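## 4. Setting up the two-arm table for open day

Read section 3 first (power and network). If the arms aren't homed yet, stop, go back, do that. Doors open Tuesday 10 am and the first school group is usually early.

Job for visitors to watch: arms shift baskets about on the table. Simple, slow, easy to follow from the rope line. One run is 12 minutes with the talk, less if the group is young and restless.

### 4.1 Before you power up

1. Wipe the tabletop. Dry cloth only — the Howells spray leaves a film and baskets slide on it.
2. Check all clamps on the frame. Hand tight plus a quarter turn.
3. Walk the floor. Cables away from where people stand, tape down anything that crosses the visitor side.
4. Rope line out at the marks. Kids' groups, move it back one more mark.
5. Find both e-stops. Press each one, release each one. Write it in the log, Meinir checks.

**CAUTION:** Nobody leans over the table with arms live. Not staff either. Reset a basket = pause, wait for the pause light, then reach in.

### 4.2 Laying out the table

1. Baskets on the table, yellow and black both. Exact spots don't matter much, keep them inside the frame and where an arm can get to them.
2. A bit crooked is fine. Visitors like it better when it isnt all lined up, and the Zidiritz planner copes.
3. Lamp and plant toward the back. Leave them there. They give the cameras something to look past and people always ask about them.
4. Don't stack baskets for the first run. Stacking is the second demo (4.5), only if Pak-hei is on shift.

**Note:** use the light baskets only. Limit for this demo is 170 g per basket, empty. There's a scale in the drawer.

### 4.3 Starting the run

1. Log in on the Weltberg console. Profile 541. Not the other open day one, that's from last year and the speeds are wrong.
2. Set speed to 40 percent. It will go to 100. It doesn't need to, and people step back from the rope when it does.
3. Press HOME. Wait for both arms to settle.
4. Press READY. Check the camera views on screen, every basket should have an outline round it. Missing outline — nudge the basket, press READY again.
5. Tell the group the arms are about to move. Say it out loud even if they're all looking.
6. Press RUN.
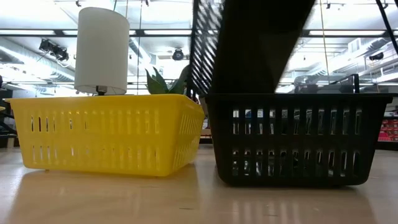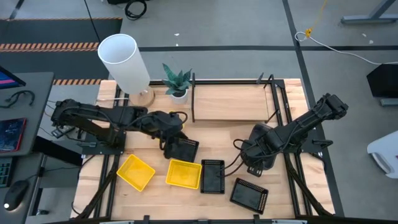 7. Start talking once the arms are moving, not before. Script is on the clipboard but nobody sticks to it, main points are: what the cameras do, how the arms share the table, why it's slow today.
8. Keep one hand near the e-stop the whole run. Swap with somebody if you need to point at things.
9. When the console says COMPLETE, press PARK. Wait. Then take questions.

**Note:** if an arm stops by itself mid-run, it's nearly always waiting for the other one. Give it a slow count of five before touching anthing. Tell the group it's waiting its turn, which is true.

### 4.4 If it goes wrong

- **Basket tipped over.** Pause, pause light, stand it up, RESUME.
- **Basket off the table.** Leave it. Finish the run without it, pick up after PARK.
- **Gripper closes on nothing.** Let it try twice. Third time, pause and move the basket toward the middle.
- **Outline flickers on screen.** Glare off the tabletop. Turn off the nearest row of ceiling lights, press READY again.
- **Console frozen.** E-stop, then restart from 3.2. Tell Pak-hei, he wants the log file before it's overwritten.
- **Loud click from a shoulder joint.** E-stop. Demo is over for that group, send them on to the Hornunura stand and call Meinir Gough.

**CAUTION:** After an e-stop the arms can sag a little. Keep hands out until you've seen them stop moving.

### 4.5 Second demo (stacking)

Pak-hei Leung only for now. Same layout, different profile, he has it on his own login. Needs a clear patch in the middle of the table so push everything else out a bit first. Don't promise it to groups — it depends how the morning's gone.

### 4.6 Between groups

1. PARK if you haven't.
2. Put the baskets back out. Quick look at the grippers for anything stuck on the pads.
3. Tick the log, group name and start time.
4. Back to 4.3 step 3. No need to log in again unless the console has locked.

Last group goes in at 3:30. Shutdown is section 5.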